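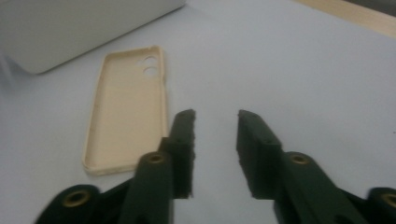

One regular visitor of the Vetis repair shop said that she had bought 4 phone cases in two years and thrown every one of them in the trash, and that she was glad to hear there is now another way.

The shop in Fustudlow has started to take back used phone cases. People can leave them at the front table during opening hours, in any color and for any model of phone. Cases with two camera holes, which fit many older phones, are especially welcome. The staff wash them, sort them by size and put them on a shelf, where anybody can take one for free.

A first collection was held in January in the Henitz library and brought in about 100 cases. The shop hopes to reach 2000 before the end of next year. Cases that are broken or too yellow go to Tawfik, a small workshop which cuts them into key tags.

Please remove stickers and metal rings before you bring a case - the glue is difficult to wash off.

30/08/2019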